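Início | Sobre mim | Arquivo | Contato

Uma tarde de portas abertas na Trurnance

18 de abril de 2023

Desde março eu esperava esta visita. A Trurnance abriu as portas a pessoas de fora e eu me inscrevi no mesmo dia em que recebi o convite. Éramos 18 visitantes, divididos em dois grupos, e o meu ficou com Vicente Huenchumán, um engenheiro paciente que fala devagar — para mim, que ainda aprendo o português, foi uma sorte.

Começamos pela sala do Qudah, o braço que eles usam para testar as garras. Ele pegou uma colher, largou a colher, pegou de novo. Na terceira vez a colher caiu no chão e todos rimos um pouco, também o Vicente. Depois ele explicou que o braço aprende com gravações feitas por pessoas, com uma garra segurada na mão, dentro de casas comuns. Para a coleção chamada Vatia já existem 117 gravações, e cada uma dura até quatro minutos.

Eu pude experimentar a garra. É mais leve do que eu pensava, mas o pulso cansa depressa. Os dedos fecham bem numa caixa pequena; com uma corrente fina a história é outra, e precisei de muita paciência. O senhor ao meu lado, que veio de Girnbridge, fez melhor do que eu na primeira tentativa.

O que mais me interessou foram as tarefas com bijuteria, espalhada em cima de uma cama: pulseiras, pérolas, correntes enroladas.
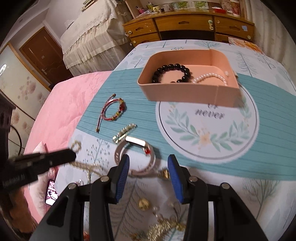
Por que gravar com a garra na mão, e não diretamente com o robô?

Porque a pessoa pode levar a garra a qualquer casa e trabalhar depressa, enquanto o braço precisa ficar montado na sala. Foi o que o Vicente respondeu.

No fim serviram café e bolo de milho. Esqueci o meu guarda-chuva na entrada e tive de voltar para buscar.

4 comentários | 2 compartilhamentos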